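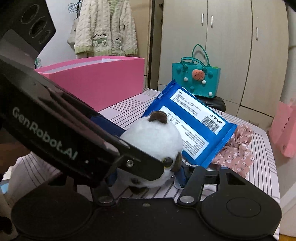
By the Mimora home page team
Filed under: Bedrooms, Small Stuff
Updated in March

How to clear a bed full of odds and ends in 30 minutes

I love this job! You start with a bed you can't lie down on and half an hour later you've got a place to sit, a bag you can find and a plush puppy back where it belongs. Mine is the striped sheet kind of bed, and everything in the house that has no home ends up on it: toys, packets, bits of fabric, a handbag or two.

What you need

One open box (a big one, any color, mine are always pink if I can help it)
A damp cloth
A couple of hangers
A timer

Step 1. Sort by feel

Set the timer and go fast. Soft toys in one pile, fabric in another, packets and anything with a barcode in a third. Bags get their own corner of the bed. Don't stop to fold yet, and don't read labels yet either, or you'll still be there at dinner.

Step 2. Fabric first

Shake out every crumpled piece. Small florals hide crumbs like you wouldn't believe, so give those a second shake over the floor before you vacuum. Fold plain and printed pieces separately, navy with navy, pink with pink. I fold in thirds and then in half, and stand them on edge in the box so I can flip through them like records. It's so satisfying!

Step 3. Plush toys

Check the eyes and any felt ears for loose stitches (a gentle tug will do). Wipe surface marks with the damp cloth and let the toy air dry before it goes in with anything else. Small round ones fit nicely in the gaps at the ends of the box.

Step 4. Packets

Now you can read the labels. Look for a date, toss what's expired, and press down the flap on anything that's meant to stay moist. Packets go in a drawer, upright, label facing you.

Step 5. Bags and clothes

Empty each handbag completely. If it has pom-poms or a fruit slice stitched on the front, like the felt watermelon ones I can't resist, keep it out of the box so the trim doesn't get squashed. Hang it by both handles. Fuzzy kids' clothes with appliqués go on hangers too, and tote bags can hang right beside them.

Step 6. The sheet

Pull it tight from the foot end and smooth toward the pillows. Stripes make this easy, just line them up with the side of the bed.

Next week: the wardrobe, top shelf first.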